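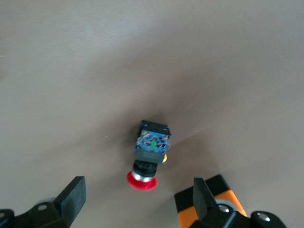 Issue 56

Small Parts: Keeping Switches, Fuses and Screws Where You Can Find Them

Most of the time lost on a small repair goes to looking for the part. You know you bought a spare pushbutton for the lamp, and you know it went into a jar, but there are four jars and all of them hold a mix of everything. The tips in this issue come from readers and from our own bench.

Start by emptying one jar

Do one container at a time. Tip it out onto a mat or an old towel with a bit of nap so nothing rolls. Set a timer for 30 minutes and stop when it rings, even if the pile isn't finished. Put the leftovers back in the jar and pick it up again tomorrow.

Sort first by what the part does: things that switch, things that fasten, things that connect. Sorting by size comes later, and for most households it only matters with screws and drill bits.

Throw out stripped screws, single odd washers you can't match, and any plug with a cracked body. Blown fuses go too. If you are unsure about a fuse, check it with a meter before you put it back with the good ones.

The work surface

A mat makes a bigger difference than a better lamp. Small parts show up on a plain, solid color and disappear on wood grain. Rubber or felt both work. Rubber wipes clean, felt is quieter and holds round parts better, but it picks up metal filings and has to be vacuumed. 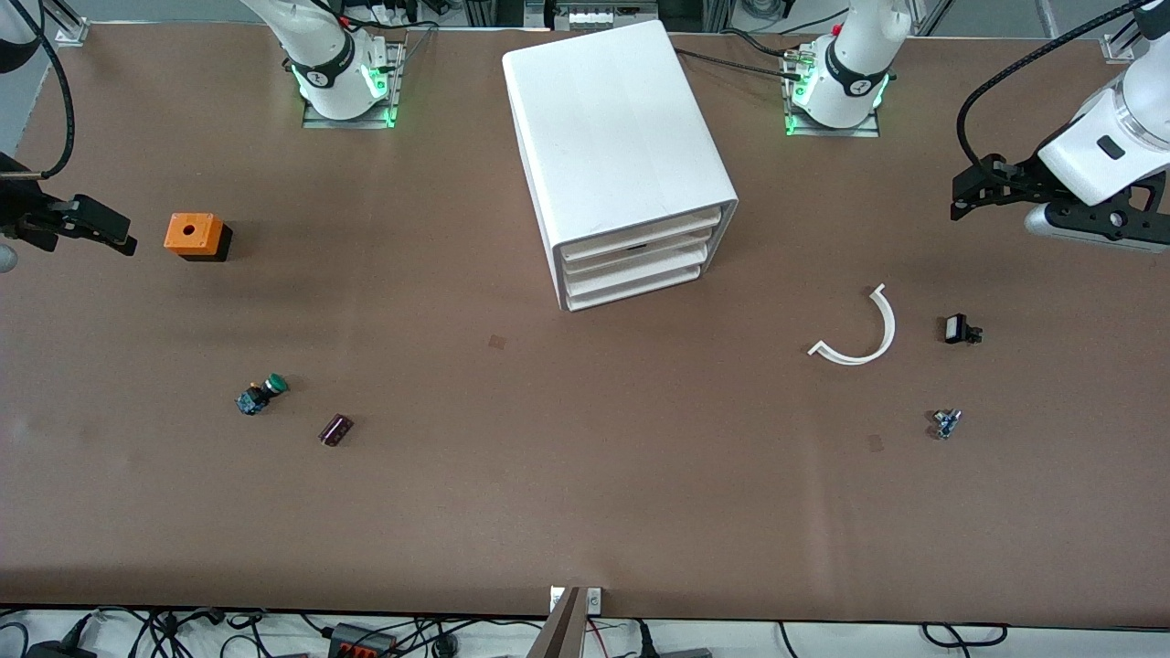

A long table with a smooth brown mat.

Keep one end of the table clear for whatever is being repaired and use the other for parts. Bheki Ngcobo of Timstead writes that he lays a strip of masking tape across his bench and numbers it. Each screw goes on the tape in the order it came out, and he puts them back starting from the highest number. We tried this on a toaster with 15 screws of three different lengths and every one went back in its own hole.

Trays and dividers

Long, narrow compartments suit small parts better than square ones. You can run a finger along the bottom and pull a part up the side wall, where in a deep square cup you have to tip the whole thing out. Cutlery trays are fine for this, and so are the plastic inserts sold for desk drawers. Measure the drawer inside, at the back, before buying. Many drawers narrow slightly toward the rear.

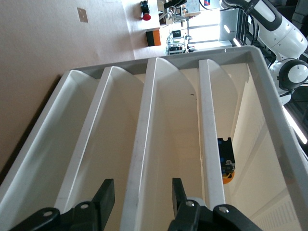 Leave one compartment with no assigned use. It will fill up with parts you can't identify, and you can go through it twice a year, in April and again before the holidays. Anything still unknown after two rounds can be thrown out.

Label the front edge of the drawer, where you can read it with the drawer shut. Pencil on masking tape lasts longer than most felt pens and is easy to change.

Storing spare switches

Keep the packaging, or at least cut out the part with the ratings and store it with the switch in a small zip bag. A switch with no rating on it should not go into anything that plugs into the wall. Never work on a lamp or appliance until it is unplugged.

Next issue: stuck jar lids, and getting candle wax out of a tablecloth.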